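Paper cups for the village hall teas

mapplebeck_c
Evening all. I'm after some advice on cups for the hall teas, as I've been put down for the shopping again (my own fault for looking keen). We got through 448 plain white paper ones over the winter and I do feel a bit guilty every time I tie up the bin bag. Would you go over to china, or stick with paper?

WendyEllwood
China every time, Carol! Tea tastes of tea in a proper cup, and people sit down with it and have a natter.

tolera_b
Sorry Wendy, I can't agree - have you ever washed up after a full hall with that little sink? Paper for me, and double them up if the tea is very hot.

WendyEllwood
I have, many a time, and had a lovely chat with whoever was drying :)

callum.bainbridge
Could you do both? China for the regulars, and a sleeve of plain white paper ones in the cupboard for the March sale. Whiteley had a box of 700 when I was last in, and they stack nicely.

mapplebeck_c
Oh, that's a kind thought, Callum, and I think it might keep the peace. I'll put a paper one out on the table next to one of the old china ones and let everybody have their say before I buy anything.
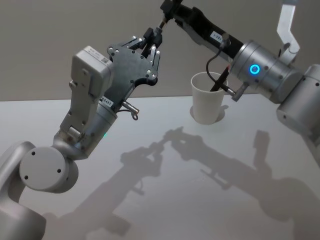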